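Brustevness refurb project – progress report no. 3
To: Notburga Marti, Rüegg fund
Covering: spring through end of June

Sorry this is short, the van is due at 4 and I still have to print labels.

Where we are

70 towers promised for the year, that hasn't changed. Intake from Grulthorpe is finished, all the machines are on our shelves and tagged. Mostly old workstations, heavy things with handles, better inside than we had hoped. Skarnitz library has taken the first batch and wants more before school starts. Waiting on a date from them.

Still open: the drives. Wiping takes longer than we planned, the bigger ones run overnight and then somebody has to be in early to swap them. We have two wiping stations going now. A third would help but that's a question for the autumn budget, not this one.

What changed since last report

– Teardown is now one bench, one case at a time. Before, we had cases open all over the place and screws went missing. Slower on paper, fewer mix-ups.
– Memory is tested before anything else. If the board won't hold memory it goes to the parts shelf and we dont spend an hour cleaning it.
– Processors get logged by socket type when they come out. Old thermal paste is a nuisance, we went through the wipes faster than budgeted. Small overspend, receipts attached.
– Cables stay in the case unless damaged. Pulling the whole loom and putting it back cost us too much time.
– Power supplies: load test only, no opening them up. Fails go straight to recycling.

Money

Roughly 70 percent of the parts line is spent, mainly on replacement drives. Transport is under. I would like to move the leftover transport money to drives if you agree, please let me know by mail, a one-line yes is enough.

Risks

Storage. The back shelves are full and the recycler only comes when there is a full pallet. Also fans – a lot of the older ones rattle and we don't have spares for every size. Might have to buy mixed lots again, which I dont love.

Next

Finish the wiping backlog, second batch to Skarnitz, write up the teardown steps so new people can follow them. Draft is half done. Will send it seperately.

Workstation towers on the bench, side panel off:
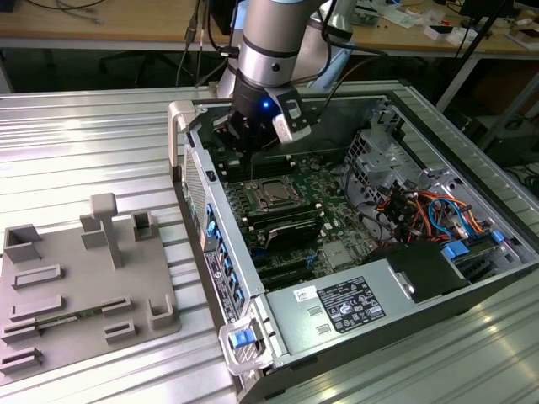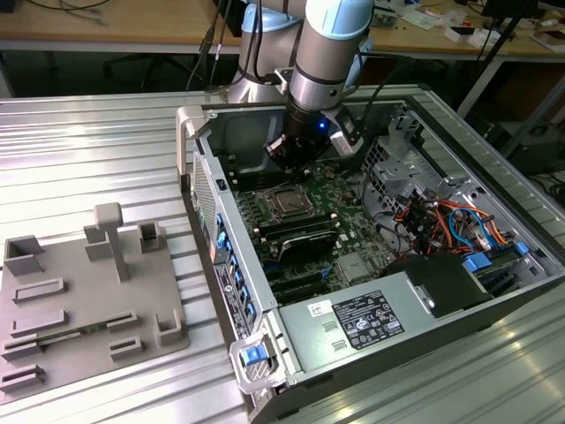

Notburga Marti wrote back the same afternoon that moving the transport money over to drives was fine with her, but that she wanted the wiping log sent along with the next report, serial numbers included, and a firm date for Skarnitz before she signed off on any mixed lots of fans.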